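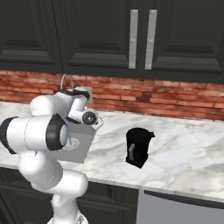 Figure 3. Simulated counter with the arm, a gray box-shaped object in the gripper, and the black pitcher.

4.2 What the pantry staff made of it

I spent most of July in the staff kitchen at Trinbridge, and I'll admit I went in expecting people to talk about their jobs. Mostly they talked about the pitcher! Refugio Ayala has run the morning coffee round there for eight years, and when we showed her the simulated counter she wanted to know who decides where the pitcher goes once the arm is on shift. (We had no answer, so it went into the interview guide.)

We ran 2,040 simulated pickups before anyone at the site saw a robot, and I sat with the crew while they watched replays from the arm's side and from the wrist. They were generous with their time and pretty blunt.

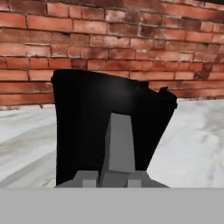

Wagner Lacerda kept stopping the replay to ask what he'd be doing at that moment, and I love that question, it changed how I coded the whole set. In his view the lifting was never the hard part of the shift. He worried about standing by as a minder, waiting for something to go wrong, with no time left to chat with the people who come in for a cup. Of the 337 comments I coded, the biggest group was about this kind of waiting. Gilmar Marinho saw it differently and was happy to hand over the early round (his wrists bother him), as long as he could still set the order of the work.
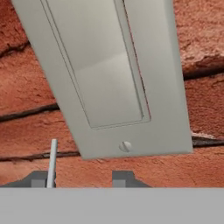
Figure 4. Simulated close view: wall plate and brick behind the gripper fingers.

Views like Figure 4 got people talking about reach. Refugio wanted a line on the real counter showing how far the arm can go, and we take that up in Section 5.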